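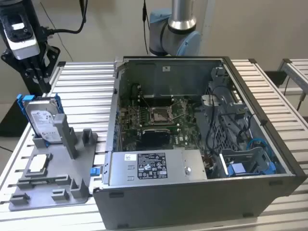 Figure 1. Desktop tower with the side panel off and the CPU socket empty.

Repair or Replace: What Students Do With Old Computers
Group report by Marwa El Fassi, Otis Holloway and Pushpa Sachdeva

1. Background

We wanted to know why people on our campus get rid of desktop computers and laptops, and what would make them keep one longer. Our adviser, Esperanza Lindqvist, suggested we stay with one dorm, so we chose Stalside. It houses 200 students.

2. Method

We put a paper survey in the mailroom in February and left it there until the box stopped filling up. We got 47 usable forms back. Forms with no answer to question 3 (age of the computer) were left out. Otis also talked to Krešimir Stojanović at the Bech repair counter in town.

3. Results

The most common reason for replacing a computer was that it felt slow. Broken screens came second. Few people had asked for a repair price before buying something new, and several wrote that they expected it to cost more than it did when they finally asked.

Most would pay up to $100 for a repair. Above that, they said they would start looking at new machines – even when a new one cost $1000.

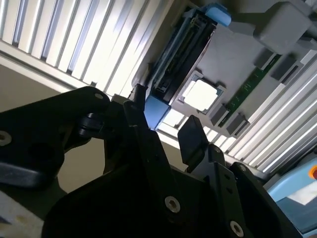

Figure 2. Gray plastic part against the ceiling light louvers.

Desktop owners answered differently from laptop owners. They were more willing to try a repair themselves, and more of them had added memory or changed a drive at least once.
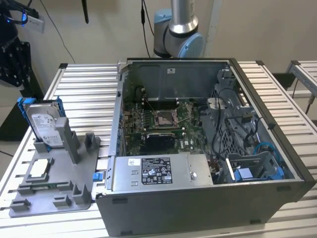
Krešimir told us that dust and old drives account for much of what people call slowness, and that he often sends customers home with the same computer they brought in.

4. Limits

One dorm is a small group, and people who care about the topic were probably more likely to fill in the form. We also forgot to ask about tablets.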